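Cable rub at the elbow on a two-arm cell, how are you tying yours?
Two-arm and bench cells > Upkeep and repair

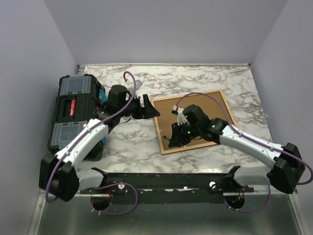 Pirmin Rainer

I look after this cell at Gukholm. Two arms, marble-pattern top, panels on three sides. The purple cables run from the mount at the wrist, along the white forearm and past the black elbow cover. The sleeve on the right arm's cable has gone thin where it passes the elbow. The counter says 2,230 hours. No faults so far, but I have to replace it in February anyway and would like to route it better. Do you leave the big arch at the wrist or pull it in?

brustard_tom

Leave it. The wrist needs that slack when it rolls all the way over. We shortened ours and had the connector work loose in 2 weeks.

kettleworks

I would pull it in some. On the right arm that arch stands well up over the framed board. If you ever reach under something with it, the loop is what catches first.

brustard_tom

Depends on the job. If he only works flat on the top it has nothing to catch on.

Pirmin Rainer

Flat work only for now. The tallest thing in there is the toolbox on the left, and the left arm stays above it.

Li

Your wear is at the elbow, so I'd leave the wrist alone. Move the last tie on the forearm back toward the wrist by a couple of inches and leave the one after it loose enough to turn. A cable pinned tight right at the joint has to do all its bending in one spot. Also check the loops under the arm bases. If those hang low they can rub on the edge of the beam.

kettleworks

Disagree on the loose tie. They walk. I use hook and loop strap with a wrap of cloth tape under it, snug, and check it every 4 weeks.

Li

Strap is fine too. I just don't want a hard nylon tie cranked down on that sleeve.

zeltano_bench

Whichever way you go, power off, then move both arms by hand through the full range before you trim any ties. Hold the forearm up while you do it, ours drop when the power goes. Mark the cable with a paint pen at each tie so you can see later if it crept.

Pirmin Rainer

Good idea on the paint pen. I'll leave the arch as is, move the elbow tie back and use strap there. Does anybody put spiral wrap over the part at the elbow?

brustard_tom

Tried it. It made the cable stiff and the rub moved to the end of the wrap. I took it off again.

zeltano_bench

We have it on one arm and it's fine. Use the thin kind and run it well past the cover on both sides.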